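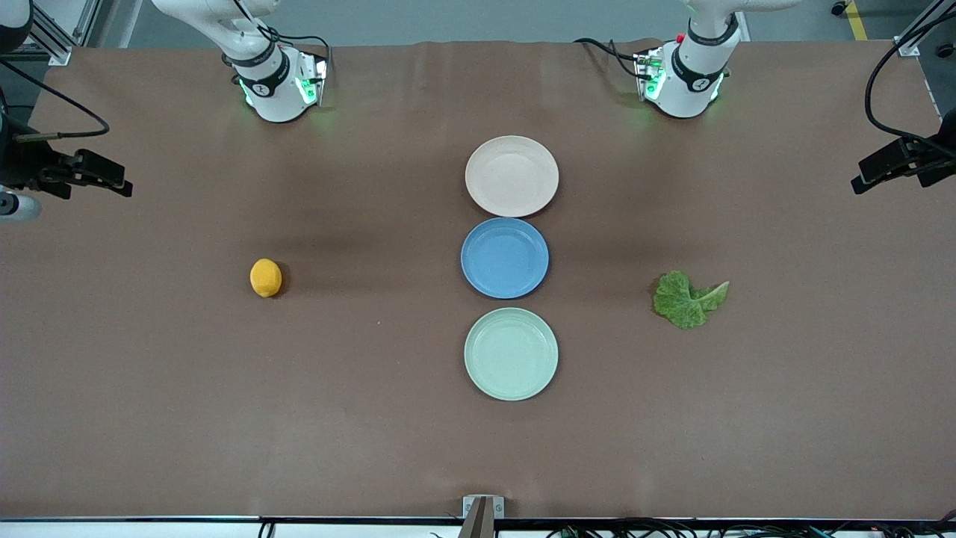

New code of practice sets ground rules for two-armed robot benches

Workplaces that use tabletop robot arms around people will have a common set of rules to work from, after the Ormsby Automation Forum released its code of practice for shared benches in February.

The code runs to 50 pages and covers fixed tables fitted with one or more arms, the kind now found in teaching labs, small factories and test kitchens. It is voluntary. The forum says it was written to fill the space between the machine safety standards, which most large plants already follow, and the day-to-day habits of smaller sites that may own a single bench and have no safety officer.

Work on the document took 2 years. Drafts were tried out at Farkard, which fits out benches for food handling research, and at the Wistano training centre, where apprentices learn to set up and program arms. Nomero, a parts supplier, took part in the sections on cabling and mounts.

Marking out the table

The longest chapter deals with the tabletop itself. Each bench should have a written layout that shows where objects go at the start of a task and how far each arm can reach. Simple household items are treated the same way as machine parts. If a task uses three plates, a lemon and a lettuce leaf, all of them belong on the layout sheet, with their starting places shown.

Plain, matte surfaces are preferred. Shiny tops can throw reflections into the cameras, and patterned ones make it harder for an operator to see at a glance whether something has been left behind. The code does not ask for any particular colour or material.

Objects should start well inside the table edge, and spare items should be kept off the bench altogether. Drinks, phones and hand tools are named as the things most often left within reach of an arm during trials.

Left and right

One short clause may save a good deal of confusion. Arms are to be named from the robot's point of view, so a person standing across the table and facing the machine will find the robot's right arm on their own left. The same names have to be used in the software, on the layout sheet and in any incident report.

Earlier drafts let each site choose its own system. That was dropped after the Wistano trial, where two classes sharing a bench had labelled the arms in opposite ways and one group had moved an arm it thought was switched off. The arm was running slowly at the time and there was no contact with anyone.

Lights and what they mean

Status lights are common on newer arms, but their colours differ from maker to maker. The code asks that a card explaining them be fixed where the operator can read it without leaning over the table. A green light must not be taken as a sign that it is safe to reach in. Depending on the make, it can mean that the arm is powered, that it is ready for a command or that a program is loaded.

Before putting a hand on the table, an operator has to stop the arms at the control and check that the stop has registered. Where two arms share a table, both must be stopped, even if the job involves only one of them. Farkard had asked for an exception for quick resets, such as turning a plate or moving a piece of fruit back to its mark. The request was turned down – the forum's notes say quick resets were when people reached in most often, and when they were least likely to look up first.

Cables and camera mounts

Cables that travel with an arm need enough slack for the full range of movement, and no more. Loops should be checked by hand through the whole reach of the arm before the first run of the day. Cables below the table should be tied back and kept clear of feet and chair legs. Sites with a lot of equipment on one bench are asked to label both ends of each cable.

Camera mounts at the sides of a table are covered for the first time. They count as fixed obstacles and have to be entered in the arm's movement limits. If a mount is bumped or adjusted, the bench is to be taken out of use until the camera view has been checked against the layout sheet. The same goes for clamps along the table edge.

Floor marking is left to each site, with one condition. Where tape is used to show a keep-clear area, it must be replaced when it is worn or when the bench is moved. Benches on wheels need their brakes on before the arms are powered.

Food items

A page has been set aside for tasks that use real food. Fresh items should be thrown out at the end of a session and never eaten, whether or not an arm has touched them. Plates used on the bench should be stored apart from kitchen crockery. Wistano had already been doing this, and its storage label has been included as a template.

Records

Sites that sign on agree to keep a log for each bench, with a line for every stop, bump or dropped object. The code suggests a full inspection every 2000 operating hours, or sooner if an arm has hit something hard. Logs can be kept on paper or on a computer, provided that anyone working at the bench is able to read them.

New operators should spend at least 10 hours working beside an experienced person before running a two-armed bench alone. The forum had looked at a written test as well and decided to leave it out of this edition.

Cost and next steps

Signing on is free. The forum expects most sites to spend little beyond staff time, though older benches may need new cable ties, labels or a stop control moved to within arm's length of the operator. Farkard says its new benches will be supplied with blank layout sheets and a light card that match the code. Nomero is preparing a labelling kit.

Comments on the first edition are open until August. Mobile robots and arms mounted overhead on rails are outside the code for now and will be looked at separately.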